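Home Recipes Techniques Pantry About

Potato Gnocchi for Two, Start to Finish
September
By Gerardo Dagdag

I learned to make gnocchi at 19, in the back kitchen of a lunch place called Kerano, and I ruined the first batch so badly it came out of the pot as one big dumpling. The second batch was wonderful! It's such a cheap dinner (potatoes, flour, an egg yolk, salt) and such a pleasure to make with your hands that I still do it whenever the weather cools off.

What you need

500 grams of russet potatoes, weighed before cooking
100 grams of all-purpose flour, plus extra for the counter
1 egg yolk
A good pinch of fine salt
2 tablespoons of butter and a few sage leaves, to finish

You'll also want a potato ricer if you can get your hands on one. A sieve and the back of a spoon will do the same job, only slower. Skip the food processor, which turns potato into glue.

Cook the potatoes

Heat the oven to 400°F. Prick the potatoes all over, set them straight on the rack and bake until a thin knife slides into the middle without any push. For medium potatoes that's usually an hour. You can boil them instead, whole and in their skins, but they take on water and then want more flour, and more flour means heavier gnocchi. I bake them every time now.

Split them open the moment they come out and let the steam go. Give them a couple of minutes, then hold each half in a dish towel and scoop out the flesh while it's still hot.

Rice and season

Push the potato through the ricer onto a clean counter and spread it out in a loose, fluffy layer. Leave it alone until it's just warm. If you add the yolk too early it can start to cook, and you get little yellow specks. (They taste fine. I've served them!)

Sprinkle the salt over, then most of the flour, and dribble the beaten yolk on top.

Bring the dough together

Use a bench scraper to chop and fold everything until it looks like coarse crumbs, then gather it up and press it into a ball. Knead very gently, just until it holds and feels soft, a bit like an earlobe. If it sticks to your palms, dust on some of the flour you held back. Stop as soon as it stops sticking. This is where my first batch went wrong: I kneaded it like bread, and kept adding flour to fix what the kneading was doing.

Before you shape the whole lot, pinch off a piece and drop it into simmering salted water. If it falls apart, work in another spoonful of flour. If it holds, you're ready, and you get to eat the test piece.

Roll and cut

Cut the ball into quarters and keep the ones you aren't using under a towel. Roll each into a rope as thick as your thumb, starting in the center and moving your hands outward. Cut the rope into short pillows and toss them in a little flour.

You can cook them just like this, and they're lovely! But ridges are fun, and they hold on to sauce beautifully.

Shape on a fork

Any ordinary dinner fork with four tines will work. Dust it with flour, rest the tips on the counter with the curved back facing you, and put a piece of dough near the top of the tines. Press lightly with your thumb and roll it down and off the end, so you get grooves on one side and a dimple on the other. The first few will look odd. Masaru Ueda, who cooked next to me at Kerano, used to flick them off the fork so fast they'd skid down the counter, and I still can't do it. Dust the fork again whenever the dough starts to drag.
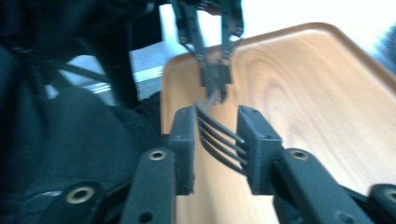

Cook and sauce

Bring a wide pot of salted water to a gentle boil. Melt the butter in a skillet with the sage and let it go golden and nutty while you drop in half the gnocchi. Once they float, give them a few more seconds, lift them out with a slotted spoon and slide them straight into the butter. Do the same with the rest, add a splash of the cooking water, swirl the pan and eat right away, with plenty of grated Parmesan.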